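Haris Mladenović
A few notes on labelling small-parts stock, after re-doing ours in October. 1/9

The old system had 3,000 item codes and no rule for building them. Some were supplier codes, some were colours, and one was just "Kneževič misc". Searching took longer than walking the aisle. 2/9

New codes have two parts: shelf bay, then a running number. No colour, no size, no supplier. Those change, and then the code is lying to you. They go in separate fields on the record. 3/9

Labels are 33 mm wide. We tried a narrower one and the scanner missed it on any curved surface. Black on white, matte stock, one barcode, code in plain text underneath. 4/9

Print the text even if everyone scans. Scanners go flat at 4 pm on a Wednesday like anything else. 5/9

Plastic wrap is the hard case. A barcode across a wrinkle won't read, and glare makes it worse under overhead lights. Put the label on the flattest face you can find, away from the seam. 6/9

Old labels: take them off or cover them fully. A half-covered barcode can still scan, and you'll book the wrong item. We found 126 records with stock against a dead code, nearly all from this. 7/9

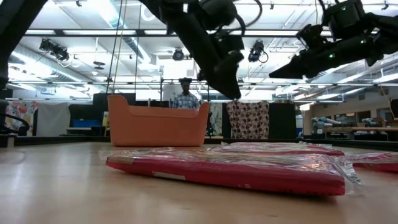
Should the supplier's barcode be used in place of your own? Only if the supplier never reuses numbers, and you'd want that in writing. Irnov told us they do reuse them, so we relabel everything at receiving. 8/9

Still unsorted: what to do with part packs. Sastura splits them into a new code, Jotow keeps the same code and edits the quantity. I lean to the second but haven't tested it through a full stocktake. Will post the numbers when I have them. 9/9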